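**Media Studies project, final report**
Wiebke Kasten
9 October 2020

Topic: how local papers cover paid traineeships at public broadcasters, esp. when a traineeship is only open to certain groups. Went with print + online opinion pieces.

Method. 20 articles from two papers, the Senudberg Courier and the Plaven Mail. All were on the Postard Radio cadetship, which was restricted to applicants from regional towns. Coded each one for headline tone, who gets quoted and whether the eligibility rules are actually explained. Kyriakidis coding sheet, with 3 categories dropped as they overlapped.

Findings so far:

- 6 articles linked to the job ad. The rest paraphrased it, mostly badly.
- Only 5 quoted anyone who'd applied.
- The Mail used "banned" or "shut out" in headlines, the Courier went with "reserved for". Same ad, same paragraph of the ad even.
- Pay got mentioned high up when the writer was against the scheme, near the bottom or not at all when the writer was in favour.

The last one surprised me. Hadn't planned to code for it, so had to go back through the whole lot a second time. Cost me most of a weekend but it's the strongest result I think.

Problems. Sample is small. Opinion and news are mixed together on the Mail's site and the labelling isnt consistent, so a few pieces could of gone either way. I coded on my own, no second coder, so the tone scores are one person's judgement. 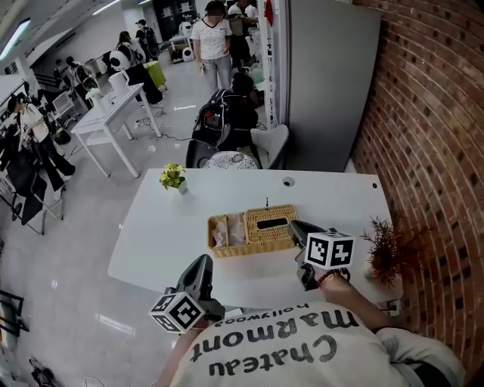 Does the wording of a headline match what the article says underneath? In the Courier mostly, in the Mail less often. Several "banned" stories mention further down that a second cadetship was open to everybody.

Still to do: tidy the refernces, redo the tone chart in colour, add the full coding sheet as an appendix. Would also like to check whether either paper ran a correction, but the Mail's archive is behind a paywall and the library login keeps dropping out.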